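Conley House Residents' Services
Shared Dining Table: Notes for Residents (thread)

1/ The folding table for the second-floor common room is now in place. Residents may use it for meals from 7 in the morning.

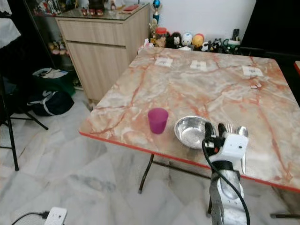

The common room table, with cup, bowl and cutlery on the near side.

2/ The top has a glossy marble pattern in cream, with rust-orange and pink veining and a thin red trim. Please use a mat under hot dishes. The finish marks easily, and the previous table had to be withdrawn in December for that reason.

3/ Three small paper labels have been set in a row across the far half of the top. Kindly leave them where they are. Place settings will be arranged to match once the seating plan is agreed.

4/ Cups, bowls, forks and spoons are shared items. Each resident is asked to wash, dry and return what he or she has used before leaving the room. Stainless steel bowls go on the lower shelf. Plastic cups go on the upper shelf, upside down.

5/ Several residents have asked about the plush toys and other small items along the wall. These may stay. They should be kept to the far edge so that the rest of the surface is free at mealtimes. The jar with the red lid and the green and white mug may remain with them.

6/ Paper scraps and crumbs should be wiped up with a soft, damp cloth. Scouring pads and bleach are not to be used on the tabletop.

7/ The table has folding legs. Please do not sit or lean on it, and do not fold it without first speaking to the residents' office. A replacement costs $176 and would be charged to the common room fund, which now stands at $200.

8/ Requests to reserve the table for a private meal should be sent to Tanveer Jafri, Residents' Services, Room 39. Reservations are limited to one evening per household each month.

Recent posts
Laundry room hours, Hullach Wing
Parcel collection at the Qaisi Street entrance
Grorkell Hall: kitchen shelf assignments
Window cleaning schedule for December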